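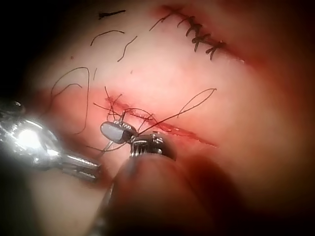
Knots first, thread second, questions when the kettle's on. The title on the programme is "Loose Ends", which Hernán Urrego picked while I was away and which I've decided to live with. Let this one stay up while people find seats and finish their pastries. They'll go straight to the cut in the middle, the one only partly stitched, as that's the one with the suspense. Drag them up to the right, to the closed one. Five stitches, close together, small black knots, and the cut tails sticking out at every angle, like a row of people who all slept badly. Then over to the left, to the loose bits of thread lying on the surface: a short one, two wavy ones, and a long loop. Those are what the talk is about. Say so. Wait for the disappointment to pass.

(Water on the lectern. Phone off. Last year in the Miettinen room the clicker went forwards twice for every press, so check it before anybody comes in.)

## Opening, 3 minutes

Thank Femevcombe for the room and the biscuits. Say which of those I'm more grateful for.

Who I am: I've taught the stitching half of the Prirnum course since 2000, the other half being taught by people with better slides. In that time I've seen a lot of neat rows and a lot of messy tables, and they are very often the work of the same person. Pause there. At least two people in the second row will look at their hands.

What I'm not covering: choice of needle, choice of thread, deep layers, anything to do with staples. Eliécer Arboleda has the staples at half past eleven and would like me to leave him something.

What I am covering: how a simple row of separate stitches goes wrong in ordinary, boring ways, and what to do with the leftovers.

## The closed row

Point at the first picture again if I've already clicked past it.

Ask the room what they'd say to the person who put those five in. Let somebody be rude. Somebody always is, and it's usually whoever had the worst time at the practice table the evening before.

Things I'd want said, in any order:

- It's shut. Start with that, people forget to.
- The knots are small. A big knot is a beginner's comfort blanket.
- The tails are short but go all over the place. On the whole I'd like them lying one way, off to the same side of the cut, with the knots off to that side too. A knot sitting right on top of the line is in the way of the one bit of skin you're trying to leave alone.
- The spacing. Close is fine. Close because you were nervous about the gap is a habit, and it eats thread.

On spacing, do the coat story. Short version only. My first winter in the job I sewed a button back on with so much thread that the button was no longer able to pass through its hole. My mother looked at it and said, "Well, that's not coming off." She meant it as a criticism. Skip the part about the bus.

Rule for the room, and I'll say it twice: the gap between stitches should look like the distance from the stitch to the edge. Roll the needle through with the wrist, come out opposite where you went in, look before you pull. The ones who look before they pull are about two-fifths of any group. (Made-up number. Say it's made up, Hernán will ask.)

## Pulling too hard

Everybody pulls too hard.

Show with the string and the sponge. The sponge is in the blue bag, along with the spare sponge, along with the sponge from last time, which has dried into the shape of a loaf and which I keep meaning to throw out.

Do it in silence. Tie the first one gently so the two sides just meet. Tie the second one the way most of us do after lunch, so the sponge bunches up. Hold both up to the back row. The second one looks stronger and the room will say so if asked. Ask.

The edges want to touch. They don't want to be strangled. Living tissue swells a bit afterwards, and a stitch that was snug at the table will be tight by the evening. Leave it there, don't do the whole lecture on blood supply, they had that yesterday from someone with a laser pointer.

If anyone asks "how tight is right": tight enough to close, and then stop. They'll want a better answer. There is a better answer, and it's forty more knots on the pad with someone watching.

## The half-done row

Back to the picture, middle cut this time. It's the longer of the two and redder, and there's a loop of thread standing off it to the right, narrow, like a teardrop.

Use the loop to talk about slack. A loop like that is the moment in any stitch when you have more thread than you have plan. You've got three choices: draw it down, hold it out of the way, or let it flop about and catch on something. Beginners go for the third and then look hurt.

Draw it down in one go, in line with the stitch, steadily. Stop while there's still a decent tail to tie with. If you overshoot and the tail vanishes into the hole, that stitch is over. Take it out. Don't go digging for it with the tip of anything.

Where to start on a long cut. Two schools, both smug:

1. One end to the other, like a hem.
2. First stitch in the middle, then halve each side, and halve again.

I'm a halver. On a long cut the hemmers quite often get to the far end with one side longer than the other, and finish with a small pucker that they'll call "just how the tissue was sitting". Hernán is a hemmer and is in the room. Be kind. Or at least be brief.

## Loose ends (the actual topic, 12 minutes if the above hasn't overrun, it will have)

Four loose lengths in the picture, all of them up on the pale side. Don't count for them, let them find the little one near the top by themselves. It looks like a dash with a hook on it, and there's always a small cheer.

Why I care about bits of thread:

A loose bit looks just like a tail. You go to trim your tail, you pick up the stray, you snip the stray, you feel pleased, and the tail is still there. I have done this in front of an audience. I've done it in front of this audience, if anyone here was on the August course.

A loose bit also looks like the thread you're about to tie with. Wind the wrong one round the jaws and you can make a lovely knot in something attached to nothing at all.

And in a real patient it's rubbish left in a wound. I shouldn't need a slide for that, and I haven't made one.

What to do with them. This is the bit to slow down for:

- Cut, lift, drop. The offcut leaves when it's cut. It goes to one place, the same place each time, and that place is on the tray and well away from the field.
- Whoever cuts, clears. If you've got an assistant cutting for you, agree it out loud before the first stitch. "I thought you had it" is the most common sentence in my teaching room after "is there more coffee".
- Look before each new stitch. One glance across the whole surface, including the dark corners where the light drops off.
- Start with a sensible length. People take a piece as long as their arm because running out feels like failure. Then they spend the morning fighting it.

Short thread is easier thread. Say it, then shut up for a second.

Thread supply: they'll be practising with the black Pollodico reels, stock number 3703, in the drawer marked OTHER. Black shows up well on the pale pads and that's its main charm. It curls. It remembers the reel. Run it once through gloved fingers before use and it will forgive you for a while. Please don't help yourselves to the unopened box, we have form on this and I've been spoken to.

## Practice task

They work in pairs, one stitching, one cutting and clearing. Swap at the halfway bell. No talking for the first row, which they hate, and which produces the best row of the day every time.

I'll come round. I look at the table before I look at the stitches. Warn them, it's only fair, and it makes no difference at all.

What I want at the end of it: knots to one side, tails matching near enough, edges meeting without a fight, and not one scrap of black on the pad. If they get the last one and nothing else I'll be pleased. If they get everything else and there's a squiggle in the corner, I'm going to pick up the squiggle with tweezers and carry it slowly to the bin.

## If there's time (there won't be)

Left-handers: the course sheet is drawn for right-handers and always has been. Mirror it. Eliécer is left-handed and has agreed to be stared at during the break.

Someone will ask about glue. Glue is fine. Glue isn't my department.

Someone will ask how many knots it takes to get good. I kept a tally once as a trainee and gave up at 47, in a sulk, because number 47 came undone while I was writing it down.

## Before leaving

Collect the sponges. Collect the string. Tape measure belongs to the room. Feedback forms go in the tray by the door, pens back in the mug, and would whoever has my good scissors from last time please leave them on the lectern and say nothing about it.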